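Narnlow Neighbors Invite Everyone Out to the Curb for a Month of Street and Tree Care 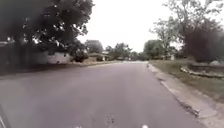
Narnlow Neighborhood News Releases, Vol. 5, page 2

NARNLOW — The Narnlow Neighborhood Association is very happy to announce that its street and tree care month will return this June, with more blocks taking part, a longer list of jobs to get done, and (by popular demand, after last year's long wait for the rakes) a good deal more equipment to go around. The program is open to every household in Narnlow, renters and owners alike, and there is no charge to join in.

Anyone who has walked our residential streets knows what makes them pleasant. The pavement is wide, the lawns come right down to the curb, and the big leafy trees reach out over the road and give the kind of shade you are grateful for on the walk home. Those same things need looking after, and a lot of the work is the small, patient sort that a household can do in an hour or two with a little company and a cold drink waiting on the porch.

"I have lived on three different streets here and I would still pick this one for its trees," said Myrto Moschos, president of the association. "People move in and tell me they chose the house, and then a year later they tell me what they really love is the walk to the corner. We want to keep that walk a good one, and we want the folks who live along it to have a hand in it. Last year I met neighbors I had been waving at since my kids were in grade school."

The association will deliver a starter bundle to each of the 372 households in the program area. The bundle has paper yard bags, a packet of grass seed for thin or browning spots, and a fold-out guide to the plants that do well in our soil. The guide was written by Weidong Xu, who runs the Tisis nursery and has answered more questions about yellow lawns than he cares to remember.

"Patchy grass is the thing everybody asks me about," Xu said. "They come in a little embarrassed, and I tell them the same thing every time, that a lawn with some green and some brown in it is a perfectly ordinary lawn. Rake it, seed it, water it early in the day, and then please leave it alone for a while. If you have a raised bed with a stone border, check along the edge too, where the soil tends to settle and the mulch slips down into the grass."

Tree work will be handled separately, and here the association asks for everyone's patience. Crews from Triantafyllou Tree and Landscape will look over the larger trees along the roadside, including those whose branches hang over the street, and will trim where clearance is needed. Residents will get a card on the door before any work begins on their side of the block. Please don't try to take down overhead limbs yourself, however good your ladder is! If a branch on your own property worries you, leave a note with the association and a crew member will stop by and talk it through with you.

The pavement is getting some attention as well. Halima Mohamedi, who keeps the association's street list, is asking residents to write in with the location of any cracks, stains, sunken places or potholes they would like to see recorded, and to give the nearest house number. The list will be passed along to the town's road department at the end of the month.

"I would much rather hear about the same crack from five people than hear about it from none," Mohamedi said. "Tell me if it's in the middle of the road or over by the gutter, tell me how big it is compared with a dinner plate, and that's plenty. You don't need to know the right word for it."

A grant of $2000 from Skunari Hardware has paid for the seed and for new hand tools, which residents may borrow all month long. The lending shed opens at 9 a.m. and closes at noon, and tools can be kept overnight as long as your name is on the sheet. Store owner Madhu Solanki has also put aside 300 pairs of work gloves, children's sizes included, free while they last.

"My father opened the store to sell people the one thing they needed on a Saturday sort of errand, and that is still most of what we do," Solanki said. "It was an easy yes."

A few requests from last year's participants bear repeating. Keep leaves and clippings out of the gutter, and bag them or compost them instead. Set full bags on the grass side of the curb so the street stays clear for bicycles and strollers. Move parked cars into the driveway when a door card asks you to. Neighbors who can't manage yard work are warmly encouraged to ask for a hand, and there is a box for it on the sign-up form.

The month will close with a potluck supper at 5 p.m. on the association's lawn. Bring a dish and a chair. Hiba Nasrallah is coordinating the tables and would love to know ahead of time who is bringing dessert — last year there were a great many potato salads.

Sign-up forms are available at the association office, at the Tisis nursery counter and at Skunari Hardware.

Press contact: Hiba Nasrallah, Narnlow Neighborhood Association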